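Prinby's reading series is back, and the theme is "Making"

The Prinby Writers' Weekend has put out its program, and the theme this year is Making. Last year it was Listening, and the year before that I think it was Home. I have yet to meet a theme that kept a single author from reading whatever they were going to read anyway.
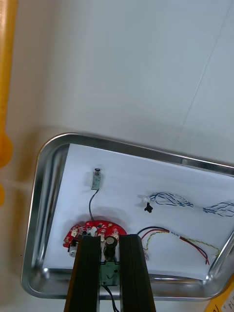
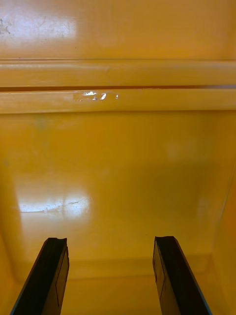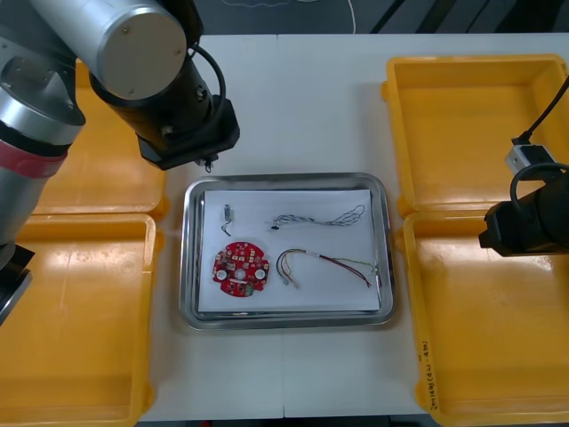

My doubts start with the numbers. The program lists 50 sessions over 3 days, in a town where the bookstore closes at five. The press release is proud of the 772 seats sold last August. It says less about how many people were sitting in them, and I remember a panel on the short story where the speakers could have shared a cab with the audience. A good session has a smaller center than that, something like the tray lined with white paper in the first picture, with the parts laid where you can get at them. Last year's panels mostly had four people agreeing that stories matter.

Then there's the Zavance Prize for a first book, which pays well and takes entries from anyone who has self-published. Good. But the entry fee has gone up again, and with 476 entries last time, I'd like to know how many of those books got read past the opening chapter. The organizers say "all entries receive full consideration." I asked what full meant and got the same sentence back.

I will give them the Spahić Room. It's small, the chairs are bad, and it's where the translators have been put, at nine in the morning, up against the big-name breakfast. Go to that one. Last year's translation hour was the only time I took notes – two people arguing over one line of a poem, and neither giving in.

The Saturday-style "craft clinics" have moved out to the Fudville library annex, a long walk with no shade. Bring water, and bring a page you don't mind having pulled apart. Tickets are at the library desk, cash or card, and the printed program costs extra.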